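Rosaire Charbonneau
2 October 2026

Right, the folding project. Everyone at the workshop is convinced we'll have a machine doing the washing by Christmas. I've said I'll believe it when it does one jumper without me in the room.

Current state of things: hand-held gripper, two yellow fingers, me on the other end of it. So the clever part of this robot is still my arm.

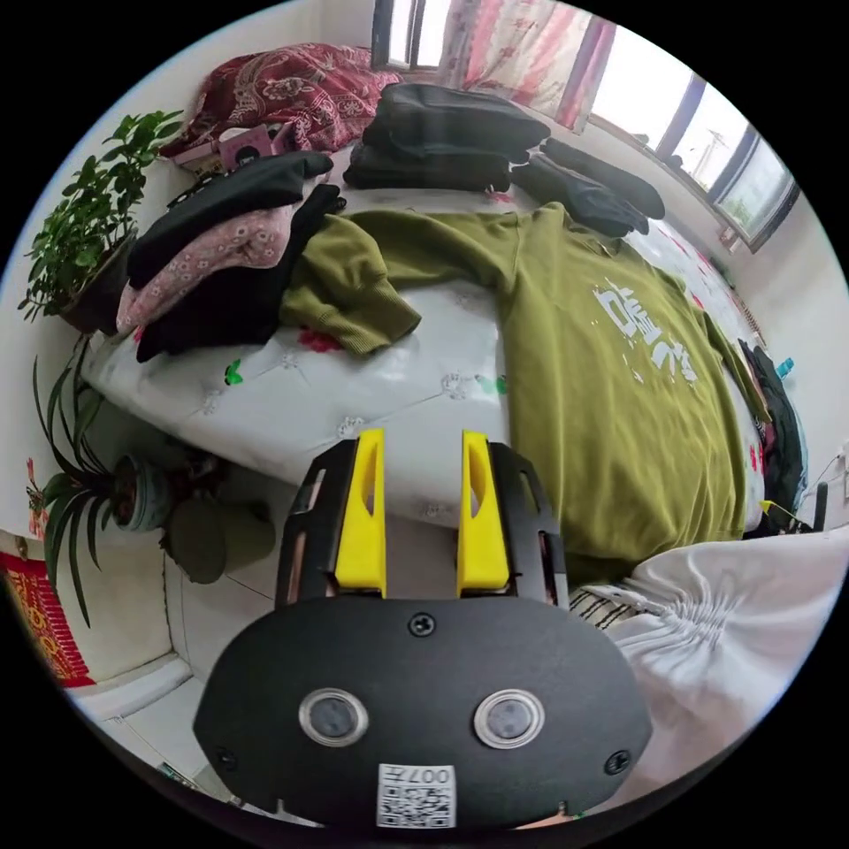

The plan, such as it is, is to do the same fold by hand over and over, then let the software learn from that. Tamihana reckons 200 goes per garment. I've got a job and a bad shoulder.

And 200 of what, exactly? A sweatshirt flat on a bed is the easy version. Mine come out of the machine inside out with a sock up one sleeve.

Spent 53 quid on my share of the printing and screws, by the way. You can get a lot of ironing done for that.

The fingers are decent, I'll give Tamihana that. Thin cotton still worries me – I'm not sure two yellow fingers will ever pick up one layer and leave the next one alone.

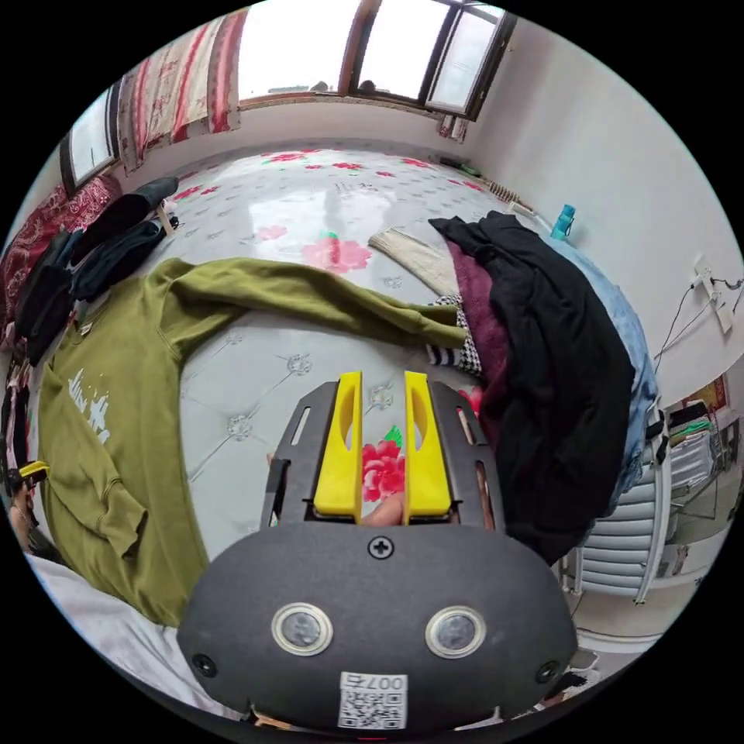

Someone asked why we don't use a proper table. Because I don't fold on a table, I fold on the bed, and if it only works on a table it's no use to me.

Flukar (yes, the project has a name now, no, I didn't vote for it) gets its first go on a real arm in November. My money's on a very expensive way to crumple a shirt.

Will post the result either way.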